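暮らしと仕事の相談室 > 事務所・施設の管理 > 家具・備品 > 保管と移送

事務所の一時退去に伴う木製テーブルの保管方法について

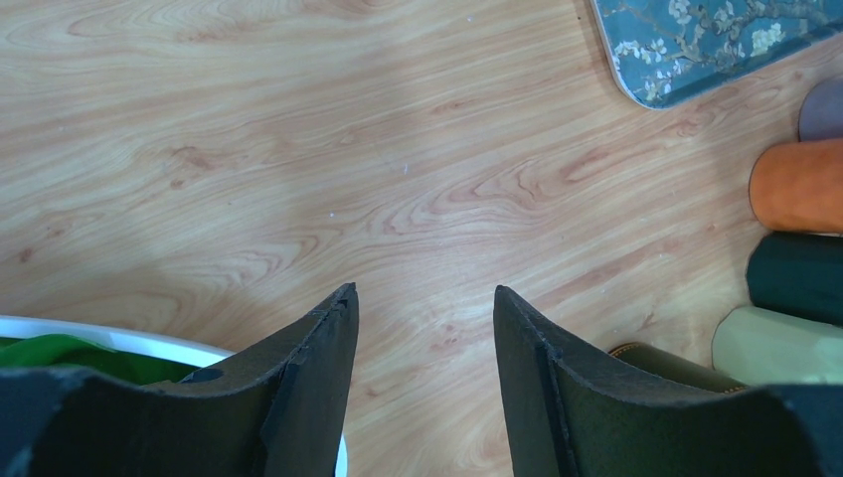 ご相談の背景

投稿者:樋口哲也

平素より当相談室の記事を参考にさせていただいております。小規模な財団の事務局で総務を担当しております樋口と申します。

当財団は、ニルトブリッジ館の二階を事務局として借用しておりますが、同館の空調および配管の更新工事に伴い、約4か月の間、執務場所を仮事務所へ移すこととなりました。仮事務所は手狭であり、書架、応接用の椅子および木製テーブルの一部については、外部の倉庫に預ける方向で調整を進めております。

お尋ねしたいのは、このうち木製テーブルの取扱いについてです。対象は、打合せに使用している幅151センチのテーブルです。先代の事務局長の時代に購入されたもので、備品台帳には「テーブル(木製)」との記載があるのみです。樹種、塗装の種類、製造元等は判明しておりません。購入時の書類も、以前の文書整理の際に廃棄されたものと思われます。日常の清掃は固く絞った布で拭く程度で、特別な手入れを行った記録はありません。

保管先の候補は、次の二か所に絞っております。

・フリストゲート倉庫の屋内保管区画。温度および湿度の管理設備あり。ただし一日当たり657円の保管料を要する。
・財団の理事が所有する物置。費用は発生しないが、空調設備はなく、工事期間が梅雨から夏季にかかる。

会計担当からは、費用の発生しない後者で足りるのではないかとの意見が出ております。一方で、過去に別の団体において、物置に預けた机の天板が反り、引出しが開かなくなった事例があったと聞いており、判断に迷っております。

つきましては、次の点についてご教示いただけますと幸いです。

一、空調のない物置に、梅雨から夏にかけて木製テーブルを置くことは、一般に避けるべきでしょうか。
二、保管に先立ち、塗装面にワックスやオイルを塗布しておくべきでしょうか。
三、梱包の材料および置き方について、留意すべき事項はありますか。
四、預ける前に、備品台帳その他の書類上で行っておくべき手続はありますか。

なお、運搬は佐々木運送に依頼する予定であり、見積りの取得は済んでおります。理事会への付議が六月に予定されておりますため、それまでに方針を固めたいと考えております。よろしくお願い申し上げます。

投稿者:森川なつみ

樋口様

公立施設の備品管理に長く携わってまいりました。ご質問の順にお答えいたします。

保管場所について

結論から申し上げますと、費用の面で許されるのであれば、温湿度の管理された区画をお選びになることをお勧めいたします。

木材は、周囲の湿度に応じて水分を吸収し、または放出し、それに伴ってわずかに伸縮します。塗装が施されている場合であっても、この動きが完全に止まることはありません。特に天板の表面のみが塗装され、裏面が無塗装または薄い塗装である場合には、表裏で水分の出入りに差が生じ、反りの原因となります。購入時の仕様が不明とのことですので、一度、天板の裏面をご確認ください。表と同様に塗装されているか、木地のままであるかによって、注意の度合いが変わります。

また、天板が無垢材であるか、表面に薄い板または化粧材を貼ったものであるかも、確認しておく価値があります。木口、すなわち天板の側面をご覧になり、上面の木目が側面まで連続しているようであれば無垢材の可能性が高く、上面と側面とで模様がつながらない場合や、端に別の材が貼られている場合は、貼り材である可能性があります。貼り材の場合は、大きく反ることは比較的少ないものの、高温多湿の環境で接着部が浮くことがあります。いずれの場合も、物置の環境が望ましくない点に変わりはありません。

夏季の物置で問題となるのは、湿度の高さそのものに加え、昼夜の変動です。金属製の物置では日中の温度が著しく上昇し、夜間に下がった際に内壁に結露が生じることがあります。その水滴が家具に落ちれば、輪染みやカビにつながります。

仮に物置をお使いになる場合は、事前に温湿度計を置き、数日間の値を朝と午後に記録なさってください。その記録を理事会の資料に添付すれば、費用を要する倉庫を選ぶ場合の説明にもなります。会計担当の方のご意見にも相応の理由がありますので、推測のみで議論なさるよりも、数値をもってお話しになるのがよろしいかと存じます。

塗装面の手入れについて

塗装の種類が判明するまでは、ワックスおよびオイルの塗布はお控えください。

木製家具の仕上げは、大別しますと、ウレタン等の樹脂で表面に膜を作るものと、オイルを木地に浸透させるものとがあります。前者にオイルを塗布しても浸透せず、表面にべたつきが残り、保管中に埃や梱包材が付着することがあります。後者については定期的なオイルの補充が有効ですが、塗布の直後に梱包することは避けなければなりません。十分に乾燥しないまま布や紙で覆いますと、繊維が貼り付き、除去に研磨を要する場合があります。

見分け方としては、裏面や脚の内側など目立たない箇所に水を一滴落とし、しばらく様子を見る方法が知られております。水が玉のまま残れば樹脂系の塗膜、徐々に染みて色が濃くなるようであればオイル系または無塗装と推定できます。ただし、古い塗膜は劣化により水を通すことがあり、また裏面と表面で仕上げが異なることもありますので、この方法のみで断定なさらないでください。確認後は速やかに水分を拭き取ってください。

保管前の清掃は、乾いた柔らかい布で埃を除き、必要に応じて固く絞った布で拭いた後、乾拭きをする程度で十分です。細かな塵が残ったまま梱包しますと、運搬中の振動で擦れ、細かな傷の原因となりますので、木目に沿って静かに払ってください。アルコールを含む清掃用品は、塗膜を白く曇らせるおそれがあるため、使用をお控えください。清掃後は少なくとも一晩置き、完全に乾いたことを確認したうえで梱包に進んでください。

梱包および置き方について

次の点にご留意ください。

・天板に直接触れる層には、清潔な綿布または無地の薄紙を用いること。印刷された新聞紙はインクが移ることがあるため用いないこと。
・気泡緩衝材を塗装面に直接当てないこと。気温の高い時期に長く密着させますと、粒の跡が残ることがあります。布の外側に用いる分には差し支えありません。
・全体をビニールで密封しないこと。内部に湿気がこもります。
・床に直接置かず、すのこ等で浮かせ、壁からも間隔を取ること。
・天板の上に他の荷物を積まないこと。
・脚が取り外せる構造であれば外し、ねじ類は袋に入れて品名を記し、天板の裏に養生テープ等で直接貼らず、別の箱にまとめること。

天板を立てて保管するか寝かせて保管するかは、しばしばお尋ねのある点です。短期間の運搬であれば立てて差し支えありませんが、数か月に及ぶ場合は、平らな台の上に寝かせるほうが無難です。立てかけたまま置きますと、自重により少しずつ曲がることがあります。倉庫側の区画の都合で立てざるを得ない場合は、斜めに立てかけることは避け、できる限り垂直に近い状態で、下端を均等に支えるよう依頼なさってください。

書類上の手続について

備品台帳には、保管場所の異動、搬出予定月および返却予定月を記載してください。併せて、搬出前の状態を写真に残すことをお勧めいたします。全体のほか、天板の四隅、脚の接合部、既にある傷を近くから撮影し、搬出時に運送業者の立会いの下で相互に確認しておかれると、後日の行き違いを避けることができます。

倉庫との契約に当たっては、損害が生じた場合の補償の範囲、とりわけ、湿度による変形が補償の対象となるか否かを書面で確認してください。外部からの衝撃による破損は対象となっても、経年または環境による変化は対象外とされていることが少なくありません。

投稿者:レイラニ・クレンショー

木製家具でしたら、ヴァークレイのワックスを薄く塗っておけば問題ありません。私の勤務先ではずっとそのようにしています。保管場所は物置で十分と考えます。4か月であれば短期間です。

投稿者:エルダナ・ゲブレツァディク

既に森川様から詳細なご回答がありますので、重複しない範囲で補足いたします。私は、法人の移転業務を支援する立場で、家具の一時保管の手配を行っております。

まず、クレンショー様のご回答について一点申し添えます。ワックスの塗布が適切な家具もありますが、本件では塗装の種類が不明とのことですので、先に確認を行うという森川様のご助言に従われるのが妥当と考えます。

次に、保管する品目そのものの見直しについてです。当方がこれまでに扱いました案件の一つに、預け入れを予定していた備品16点のうち、点検の結果、大半が廃棄または譲渡の対象と判断された例がありました。保管料は期間に応じて積み上がりますので、テーブルに限らず、書架および応接用の椅子についても、工事後に再び使用する見込みがあるかを先にご検討ください。理事会に諮られるのであれば、「保管」「仮事務所で使用」「譲渡」「廃棄」の別を一覧にした資料をご用意になると、審議が円滑に進みます。

三点目として、仮事務所で使用し続けるという選択肢もご検討いただきたく存じます。手狭とのことですが、人が日常的に出入りし、空調が稼働している部屋は、木製家具にとって物置よりもはるかに安定した環境です。壁際に寄せて書類の仮置き場所とするだけでも、倉庫の費用と往復の運搬による破損の危険をともに避けることができます。その場合は、空調の吹出口の直下および直射日光の当たる窓際を避けてください。天板の一部に書類箱を長く置いたままにしますと、露出した部分との間に日焼けの差が生じますので、時折位置をずらされるとよいでしょう。

四点目は、返却後の取扱いです。保管を終えて戻った家具は、直ちに梱包を解かず、室内に半日から一日程度置き、室温になじませてから開梱してください。冷房の効いた部屋に外気で温まった家具を急に入れますと、あるいはその逆の場合に、表面に水滴が生じることがあります。開梱後、天板にわずかな反りが認められても、すぐに重しを載せて矯正しようとはなさらず、通常の室内環境に二週間ほど置いて様子をご覧ください。湿度が落ち着くにつれて、ある程度戻ることがあります。戻らない場合は、家具の修理を専門とする事業者にご相談ください。

脚のねじは、開梱時にまず軽く留め、水平を確認してから本締めを行います。木材が伸縮した直後に強く締めますと、穴の周囲に割れが生じることがあります。

最後に、建物の工事期間は延長されることが珍しくありません。倉庫との契約では、期間を延長する場合の料金と申出の期限を確認し、理事会の議案には延長の可能性に備えた金額を含めておかれるようお勧めいたします。再度の付議を要することとなれば、事務局のご負担も少なくないものと拝察いたします。

コメント

樋口哲也
皆様、ご丁寧な回答をいただき誠にありがとうございました。天板の裏面を確認いたしましたところ、塗装の有無を私では判断できず、佐々木運送の担当の方に下見の際に見ていただくこととしました。仮事務所での継続使用についても、図面を基に改めて検討いたします。

内田あおい
同じく事務局の移転を控えております。気泡緩衝材を直接当てていたため、大変参考になりました。ねじの袋を天板の裏に貼ってはならない理由は、粘着剤が残るためでしょうか。

森川なつみ
内田様 ご理解のとおりです。高温の場所では粘着剤が軟化し、除去が困難になることがあります。袋の紛失がご心配でしたら、脚を束ねた紐に結び付けておく方法でも差し支えありません。

レイラニ・クレンショー
補足です。当方の家具は塗装の種類が分かっているものでした。不明な場合については森川様のご回答に同意します。

樋口哲也
ご報告いたします。理事の物置に温湿度計を設置し、午後2時頃と早朝の値を記録しております。日中の湿度は想定より低いものの、早朝は相当に高く、会計担当も記録を見て再考するとのことでした。理事会の資料には、この記録と倉庫の見積書を併せて添付する予定です。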